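Equipment notebook, play kitchen bench
November 2021
Samran Onsri

Starting a proper planning entry, as the bits of paper next to the kettle have got out of hand. We have 4000 to spend on the bench before the money closes in May, and I would like every pound of it to go on things we'd miss if they weren't there. I'm really looking forward to this one. Last time we bought in a rush and ended up with a drawer of adaptors that fit nothing.

Ground rules first, mostly for my own benefit. The arm itself is out of scope (separate pot, separate argument). Anything that touches the table, sits on the table or hangs off the wrist is in scope. So is anything that lets two people work without treading on each other.

What we have been working with, so we don't buy it twice: bowls, a big oval plate, the pale green cup, play fruit, the marker with the green cap. The marker has earned its keep as a test piece. It is thin and light and wants to turn in the fingers, so if a new set of fingertips can cope with that I'm inclined to trust them with most of the crockery. I want a box of spares in at least two thicknesses. Cheap, obvious, should have been done ages ago. 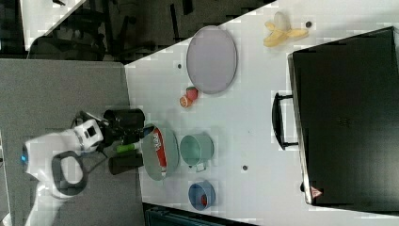 1. Fingertips and pads

Top of the list and I won't be talked out of it! We need pads with a bit of give for the soft toys and something thinner and grippier for handles. Kanero do a sample pack for 60, with enough offcuts to try several on the same finger. I rang them and the woman on the phone was very patient with my questions about glue. They'll cut to our drawing if we send one.

Plan: order the sample pack now, try each pad on the marker, the cup handle and a piece of fruit, write down what happens, and only then order the full set. I've pencilled in enough for two full sets, so we can fit one and keep one in the cupboard.

Also bolts. Please can we buy a decent bag of the small ones. We lose them on the floor and then take them from the other gripper, and then the other gripper has the same problem.

2. Play kitchen stock

The things people actually enjoy choosing. My view is that we have plenty of small round objects and should be spending on awkward ones: long handles, things with holes, things with a door. The slotted spatula is a good model for this, with a long handle and a wide flat end. More of that, please. A ladle, tongs, a whisk if we can find one at toy size.

The colander is worth a second copy too. All those little holes make it a different proposition for the cameras from a plain bowl, and if the only one gets cracked we lose a whole family of tasks. Same thinking for the frying pan, which ought to have a partner in a lighter colour. Dark pan, dark pot and dark fingers together are hard work to look at on the monitor, never mind for the software.

Tuto sell a mixed kitchen set for 45. I'd like to buy five and keep three sealed, so that when we say a test was done on the same objects we mean it. Their catalogue changes every season and I have been caught out by that before (the old teapot, may it rest).

Then there's the toaster oven. It takes up a good deal of the right side, and I think it's worth every bit of that space. Doors and knobs are what visitors ask about first, and they're what I most want to work on next year. I'd like a second appliance with a different kind of door, perhaps a microwave with a side hinge. Not costed yet. Needs measuring against the reach before anyone falls in love with a particular model, me included.

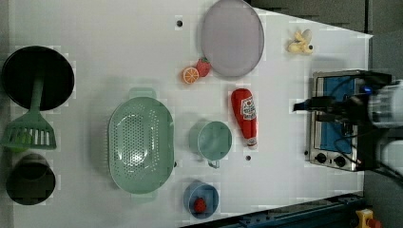 The kitchen layout from overhead, with the oven on the right.

3. Table and fixings

The white top is good. It's plain, wipes clean and shows things up nicely, apart from the pale items. I'd like a second top in a mid colour that we can drop on when we want a change of background. Pletine quoted for cutting one with the holes in the same places as ours. The quote is fair, though the delivery charge made me sit down. If someone can borrow a van we save nearly all of that.

While we're at it: printed mats with faint outlines for where each object starts. At present we put things back by eye and by memory, and my memory of where the plate goes is different from everyone else's. Mats are pennies. I'll draw the first one myself and we can have a go with ordinary paper before paying for anything nicer.

The stop button must stay within easy reach whatever we add. Written here so that it's written somewhere. Any new shelf or appliance that makes a person lean across the table for it doesn't get bought.

4. Soft things

This is my pet section. Hard plastic is lovely to begin with, but it lets us off lightly. You close the fingers until they stop and the thing stays the same shape. A plush toy squashes, and the grip you see at the start of a lift may be a different grip by the end of it. The ketchup bottle is ideal: narrow at the neck, wider in the body, with a great big label that tells you straight away which way up it is.

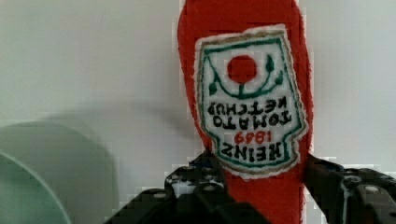 So I'm asking for a small budget line just for plush, and I'd like it protected from being raided for cables. Bread, a carrot, an egg with a face if we must. Variety of stuffing matters more to me than variety of shape. Dong have a clearance bin that is well worth a rummage, and they take returns if the tags are left on. (Leave the tags on until we've decided! Then cut them off, all of them, or they end up in the fingers.)

One worry to look into is fluff. Fuzzy fabric and a gripper with lots of small holes and screw heads don't sound like good long-term company. I suggest a soft brush on a hook by the bench and a quick clean at the end of each session. Add brush to the order. Add hook.

5. Cables and the wrist camera

Dull but needed. The cables at the wrist are thin and I'd like a spare of each on the shelf before we start longer runs. Sleeving as well, and some reusable ties in a colour that isn't black.

For the camera I'm going to hold off. The close view at the fingers is so useful that I'm tempted to go straight for something better, but we haven't written down what "better" would mean. Sharper? Wider? Quicker? I'd sooner spend an afternoon going through our recordings and making a list of the moments when we couldn't tell what was going on. If most of them come down to lighting, a lamp is a great deal cheaper than a camera.

To do

Order Kanero sample pack.
Send Pletine the drawing with hole positions. Check the drawing against the real table first.
Measure reach to the far side of the oven, door open and door shut.
Ask whether the Tuto sets can be invoiced together.
Find out who has a van.
Paper mat, first go.
Brush, hook, bolts, spare markers.

Prices still missing for the second appliance and the lamp. I've left a blank page after this one for them, so please write on it and put your initials next to anything you add.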